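Household and Light Industrial Automation Forum
Thread: Readiness of two-finger arms for packing and tidying work

facilities_desk
Our department has been asked to advise whether a tabletop arm could take over repetitive packing at the Hollenstein site. The supplier, Gomano, states that its system completed 100 consecutive placements in its own testing. Members with direct experience are invited to comment before the February budget review.

dultosow_ops
Dultosow ran an evaluation last year and did not proceed. Rigid parts of a single size were handled well. Mixed goods were a different matter — we recorded a success rate of 55 percent, and staff had to remain at the station throughout.

line4_supervisor
I must disagree with that as a general finding. The outcome depends heavily on how the work is laid out. For sorting practice we use toy cookies, which go from a tray into paper liners inside a tin. 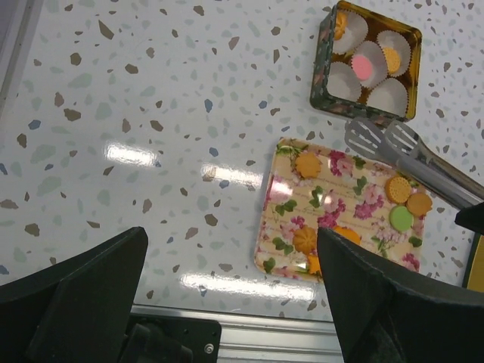

Each piece must be gripped without disturbing its neighbors, and the liners shift at the lightest contact. Our arm now manages this task without a person at the table. I would not have reported the same five months ago.

dultosow_ops
Toy cookies do not crumble. I would ask the poster to repeat the exercise with the real product before recommending it to anyone.

line4_supervisor
That is a reasonable request. Crumbling is a separate problem, however, and the original question concerned packing in general.

fadano_procurement
Cost should also be considered. Fadano was quoted 4,000 per year for maintenance alone, excluding replacement finger pads. For household chores we see no case at present. For a fixed bench with one task per shift, the matter is closer.

facilities_desk
Thank you. Could line4_supervisor state how long a changeover to a different tin takes?

line4_supervisor
One morning, including retraining. A smaller tin took longer, and we have not attempted a round one.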